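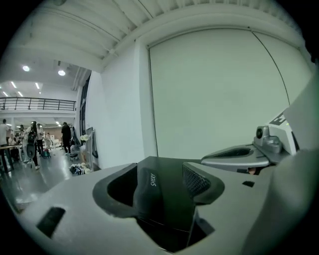
Gijs Van Beek wrote:

> I built the second handheld gripper from the Plelmont files over the weekend
> and the jaws don't close evenly. The left finger touches first and the right
> one stops short. I have swapped the fingers side to side and the gap stays on
> the right, so it isn't the fingers. Print settings are the same as for the
> first one. Has anybody had this? Also, what are people doing about the strap?
> Mine slips when I turn my wrist over and then the camera view shifts.

Gijs,

I had the same gap on mine. If it stays on the right after you swap the fingers, look at the rail under them. On my body shell the rail had lifted at one end while printing, and the right carriage was riding up on it and binding before the end of its travel. Lay a steel ruler along the rail and hold it up to a light. If you see light under the middle, that's your gap.

You can sand it flat with 200 grit on a block, but go slowly and keep checking, or you will end up with slop in the other direction. I ruined one shell that way. For the next one I turned the part so the rail side faced up, added a wide brim, and left the enclosure shut until the bed had cooled. That shell needed no sanding.

Check the linkage screws too. The drawing says to tighten them fully. Don't. Tighten, back off a quarter turn, and put thread locker on them. With the screws all the way down, the trigger on mine didn't return without help.

On the strap: I gave up on the printed one from the files and went to a padded fabric strap. It runs down through the opening in the body and the back of the hand sits against it. Two things helped. The first was rounding over the inside edge of the opening, which was wearing into the fabric. The second was pulling the strap tighter than feels right at first. It loosens up after ten minutes of use and ends up where you want it. If yours still slips, try a strip of thin rubber on the palm side before you redesign anything.

The camera view moving is probably a separate problem from the strap. Grab the camera mount and try to rock it with the gripper clamped to the bench. If it rocks at all, the two screws into the body have stripped the plastic. I drilled mine out and put in heat-set inserts, and it has stayed put. Do this before you calibrate. I did it after, and had to do the calibration over.

Cable: leave more slack than you think, and anchor it to the body before it gets to the connector. I pulled a connector off a board by stepping backward with the cable caught on a chair. The Pasier boards are worse for this than the Georgiev ones because the socket is only soldered on the surface. A zip tie through a hole in the shell is enough.

For anyone else starting on this build, the changes I have made so far:

- body shell printed rail side up, wide brim
- inserts in the camera mount
- fabric strap, opening edges rounded
- linkage screws backed off a quarter turn
- zip tie anchor for the cable
- trigger spring replaced with a softer one

The softer spring is a matter of taste. With the stock one my hand was sore after 200 grasps. With the soft one I can go a whole evening, but the jaws open a little slower.

I have put my modified shell in the shared folder under Brerkis, file 3085. It is the right-hand version only. I haven't mirrored it, and the strap slot will probably need moving if you do. Wall thickness is up from the original, so it takes longer to print.

Still open on my end: the trigger has 5 degrees of play before anything moves. I think it's the pivot hole. I'm going to ream it and fit a brass bushing, and I'll post what size I used once it's in.

Gijs, if you check the rail and it is flat, send the measurement across both carriages with the jaws shut and I'll compare it to mine.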